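Gornilen Site, Building 2: Electrical Room and Portable Equipment Inspection
Checklist with inspector comments

Cycle: July
Inspector: Manuela Fabbri
Second reader: Roman Krajewska
Site contact: Yuzuki Ebihara

Ratings used on this sheet
S = satisfactory
C = satisfactory with comment
R = repair required before next cycle
X = remove from service now

Scope

The inspection covers the main electrical room, the two distribution panels on the ground floor, extension cords and power strips in shared areas, and the battery charging corner beside the loading door. Fixed wiring inside walls was not opened. Rooftop equipment is inspected under a separate sheet held by Cudovby.

Section A. Main electrical room

A1. Door closes and latches without being pushed. C
The closer brings the door to the frame but the latch catches only when the ventilation fan is off. Adjust the closing speed. If that does not fix it, move the strike plate.

A2. Door sign present and readable from the corridor. S

A3. Working space in front of panels clear. R
Floor tape marks the required space. Two flattened cartons and a folding ladder were stored inside the tape. Both were moved during the visit. The same finding appears on the previous sheet, so moving them again does not close it. Ebihara to assign a storage place for the ladder and write the location on the key log.

A4. Room free of stored liquids and cleaning supplies. S

A5. Lighting works, including the battery-backed fixture. C
The backup fixture came on when the test button was held. The lens is yellowed and the light on the lower part of the panel is weak. Replace the lens when the fixture is next opened.

A6. No sign of water entry at conduit penetrations. S
The old stain below the north conduit has a pencil outline from an earlier cycle. The stain has not grown past the line.

Section B. Distribution panels

B1. Panel covers in place with all screws fitted. R
Panel 1 complete. Panel 2 is missing the lower left screw. Use a blunt-tip panel screw of the correct thread. A pointed sheet metal screw can cut into conductors behind the cover and will be rated X if found.

B2. Unused openings closed with approved fillers. S

B3. Circuit directory complete and matches the loads. R
Circuit 14 is listed as "spare" and is switched on. Sun-ja Shin traced it to the receptacles behind the copy machine. Directory to be retyped, with the date of revision written at the foot. Handwritten corrections over printed text are hard to read in poor light and should not be carried into another cycle.

B4. Breakers not taped, wedged or tied in the on position. S

B5. Covers and breaker faces checked by hand for unusual heat. S
Checked at 10:30 a.m. under normal load. Thermal survey is not part of this sheet.

B6. Ground fault devices trip and reset using the test button. C
All devices tripped. The one next to the sink needed a second press to reset. Retest within the month and replace if it happens again.

Section C. Extension cords and power strips

C1. Outer jacket free of cuts, crushing and tape repairs. X
One orange cord from the workshop had electrical tape over a cut near the plug. Tag attached, cord handed to Ebihara. Tape does not restore the jacket and the cord may not go back into use in that condition. It may be shortened and fitted with a new plug by a qualified person, then tested.

C2. Plugs have all blades, including the ground pin. S

C3. Cords not run under mats, through doorways or above ceiling tiles. R
A cord crosses the doorway between the workshop and the hall under a rubber mat. It feeds a dehumidifier that runs all year, so it counts as permanent wiring. A receptacle should be installed on the workshop side. Tarmo Rätsep has asked Grisura for a price.

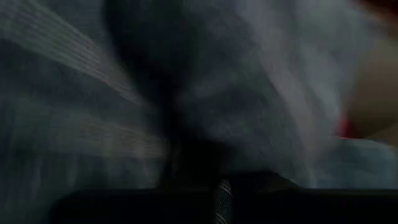 C4. Power strips not plugged into other power strips. C
One case in the meeting room, corrected on the spot. Staff were told to use the wall receptacle under the window, which had been hidden by a cabinet.

C5. Strips mounted or resting so that plugs are not under strain. S

C6. Coiled cords fully unwound when used for heating loads. C
The reel in the workshop has a lower rating when wound, printed on the hub. The print is worn. Add a label with both ratings.

Section D. Battery charging corner

D1. Charger cables supported off the floor. S

D2. Ventilation grille open and free of dust. C
Light dust. Clean at next monthly visit. The grille had a film of packing material over one corner, removed by hand.

D3. No combustible storage within the marked area. S

D4. Eyewash bottle sealed and in date. R
Seal broken. Bottle to be replaced, even though the level is full.

D5. Fire extinguisher present, charged and inspected. S
Gauge in the green. Tag initialed by Gebru.

D6. Charging instructions posted. C
The posted sheet is for the previous charger model. The steps are the same but the indicator colors differ. Post the current sheet and discard the old one.

Items carried forward

A3, ladder storage: Ebihara, two weeks.
B1, panel screw: Shin, before the room is locked up at the end of the shift.
B3, directory: Shin, end of the month.
C3, new receptacle: Rätsep, after the price is received. Until then the cord stays unplugged whenever the workshop is empty.
D4, eyewash bottle: Ebihara, next supply order.

Comments from second reader (Krajewska)

Agree with ratings, with one change. A5 was first written as S. A weak backup light at the panel is worth a comment even when the fixture passes its button test, and I have marked it C. The full-duration battery test is still due and should be entered on the lighting sheet.

On C3, please record the load of the dehumidifier from its nameplate before the new receptacle is ordered. Grisura will ask for it.

Copy of this sheet to be kept in the door pocket of the electrical room. Replaced sheets go to the site file.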